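Folding and Laundry Questions – Trurari Home Help Pages

How do I fold a printed piece so the pattern doesn't crease badly?

We get this one more than any other, usually in August when the bright summer things are going through the wash every week. Fold along the seams the maker already gave you, keep the hem straight, and let the folds stay soft. There's no need to press down hard, and a bold print is very forgiving of a wrinkle or two anyway!

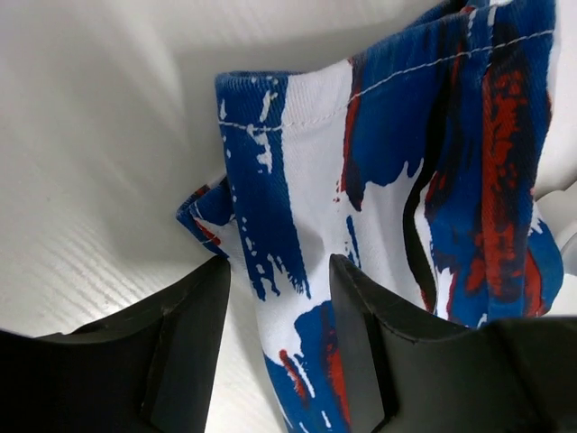
Bold brush strokes in blue and red, with white topstitching near the hem.

What sort of surface is best for folding?

A plain, light one, as wide as you can spare. We like a white tabletop for bright clothes, and many of you have written to say your old Orkby desk does the job nicely. Wipe it first – a mark you'd never notice on the table has a way of finding the one white patch on your shorts. 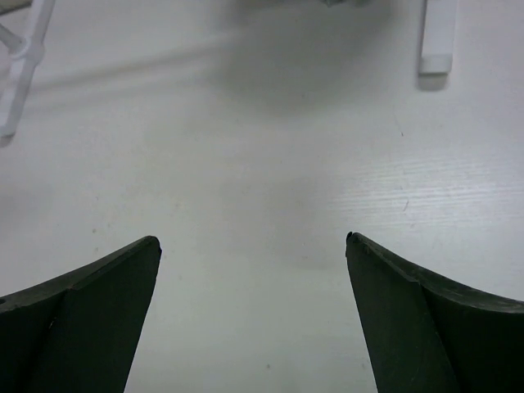
White tabletop with a fine grain and a few small specks.

Should I shake things out before folding?

Please do, it's half the work done. Hold the piece up by one end, give it a good flick, and turn any bunched-up part right side out before you lay it flat. While it's hanging there, have a look along the seams too, and snip loose threads with small scissors (never pull, however tempting it is).

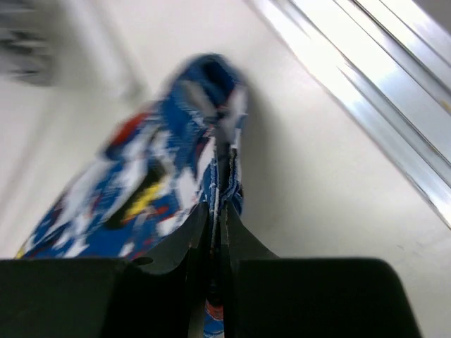
Written by the Laundry Desk Editor, Trurari

How many pieces should go in one stack?

We stop at four. Any taller and the stack leans, and then you're folding it all over again by suppertime.

Can I still get the Quintero folding guide?

Yes, the 2002 printing is still in our shop under item 1096. Leave a note with your order if you'd like the large-type version, item 1192.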